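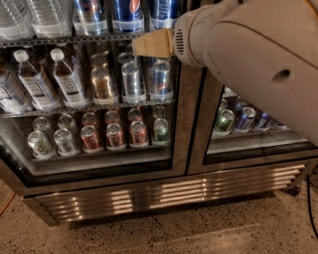 Grip pad comparison, cooler set. Two grippers on the same arm, the Tronov two-finger and the Plarkum parallel, same head camera, same controller, only the pads and fingers change. Targets are cans and water bottles behind glass doors. Bottles lying on their sides with the caps toward you are the hard case, much worse than upright cans in a front row. Tan wrap pad vs bare fingers is the main thing to look at, so pad type is its own column. Glare on the right door is bad for depth, use color only there.

What's in it

134 episodes with pad, 81 without, 215 total. 14 were dropped before the count (controller resets). 13 have no gripper force log, flagged force_missing, dont average over them.

Columns: episode, gripper, pad, target (can / bottle), pose (upright / side), door (left / right), result, notes. Notes are free text, typed fast, spelling is what it is.

Controllers

Raudsepp build for everything. Tried Trolov for a bit in August, wrist drifted on long reaches, went back. None of those runs are in here.

Known problems

Result is hand labeled by one person. "Slip" and "drop" got mixed up in the early episodes, treat as the same if unsure.
Plarkum has fewer side bottle tries than Tronov. Don't read the overal rate as a fair fight, split by pose first.
Timestamps are controller clock, not camera clock. Offset is in the header of each log.

Todo: thinner pad, second lighting setup, relabel early slips.

Questions to Thilini Mollah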